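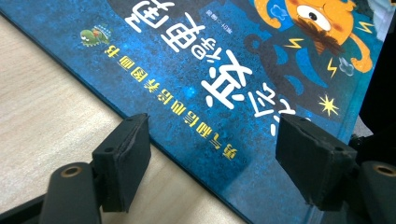 Why compare finger pads on a book at all? A hardcover is wide, slick and fairly heavy for its thickness, so a weak pad shows itself quickly.

4.2 Pad comparison on the book task

I went into this part expecting the arm controller to be the bottleneck, and I was wrong. We ran the Fiadzo hand-held gripper with two kinds of padding, the stock one from Drokville and a softer one we cut ourselves in December. Each got 50 trials, for 100 in total, all on the same task: get the picture book off the table and stand it up in the clear acrylic holder. The handle, the trigger and the operator instructions stayed the same throughout. 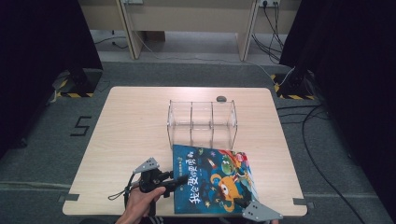 Figure 3. Table setup for the book task, with the acrylic holder, the picture book and the hand-held gripper.

The stock pads failed 19 times and the softer ones 7. Most of the stock failures looked alike to me when I went back through the logs. One pad would get a decent hold, the other would skate along the glossy cover, and the book would swing before it got anywhere near the holder. With the softer pads I saw much less of that – but they wear faster, and by the end of a long session I was pressing the edges back down between trials. I'd still pick them for anything flat and shiny.

Camera placement mattered more than I'd guessed, too. The view from the gripper was great for judging contact and pretty bad for judging how upright the book was. The head view was the other way around. We fed both into the Cimex controller at our Plaltomville lab, and I wouldn't drop either one. 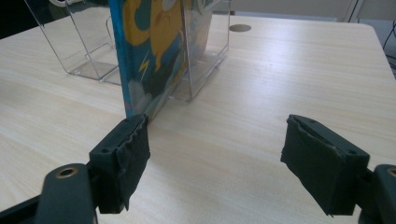 How did we decide that a placement counted? The book had to stay standing in the holder with both fingers clear of it, and a book that slid down afterward went in as a failure.

That rule is strict, and it hurt both pads. A looser one (any contact with the holder, say) would have hidden most of the gap between them. I didn't separate failures in the grasp from failures in the release when I first scored the trials, so the split in Section 4.3 comes from a second pass over the logs.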